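# zirnum-dishes

Hi, and welcome to the repo! This is the dish chores part of Zirnum, my long-running attempt to answer a question I get at every family dinner: can a machine do the dishes yet? (Short answer: some of them, slowly, if you set the kitchen up nicely first.)

Last edited June 22, 2024.

## What's in it

There are 500 runs of an arm working at a dish rack, split over 3 tasks:

- `rack_out`: take a plate out of the rack
- `rack_in`: put a plate into the rack
- `stack`: put plates in a pile on the counter

Each run has video from the wrist camera, the joint positions, the gripper opening, and a one-line note from me. The notes are the part I'd read first. They're grumpy in places, sorry, but they'll tell you more about a bad run than the joint plots will.

## Can it do the chore?

Okay, so here's where I've landed. Picking one plate out of a rack with plenty of space around it is pretty much fine now. I can walk off and make coffee while it goes, and I do!

Plates that sit close together are another story. The fingers have to slide in between the rims, and if they go in a hair too far to one side they either push the neighbor over or come up with 2 plates. Thin rims are the worst for this. I spent most of November on that one problem and got a policy that's better at it, but I still wouldn't trust it with anything my grandmother left me.

Putting plates back is harder than taking them out — the slots in a wire rack are narrow, and the plate itself hides them from the wrist camera right when you need to see them. I tried a second camera up on the wall for a while and gave up on it (steam).

Things I haven't even started on: glasses, knives, anything with food stuck to it, and the actual washing. So if you're hoping to throw out your sponge, hang on to it.

## How it's labeled

Every run gets a `result` of `ok`, `dropped`, `double`, or `gave_up`. A `double` is any run where the gripper closed on more than one plate, even if it let go of the extra later. I went back and forth on that rule and changed it once, so runs from before version 7 were relabeled by hand. If you find one I missed, open an issue, please.

Speeds are as recorded. I haven't sped anything up, and yes, it's painful to watch.

## Loading it

```
pip install zirnum-dishes
zirnum get rack_out
```

The Boreck loader works too, but it drops my notes, so you'd be missing the fun part.

## Known problems

- Clocks drift a little between the arm and the camera on long runs.
- Patterned plates are over-represented, so don't expect much on plain ones.

## A plate held above the rack

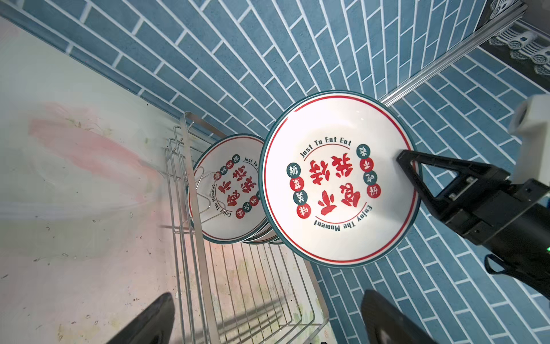 Babaei: I'd keep `double` as its own label, but could you also log when the arm let go of the extra plate? We lump those in with drops and it makes our numbers look worse than they are.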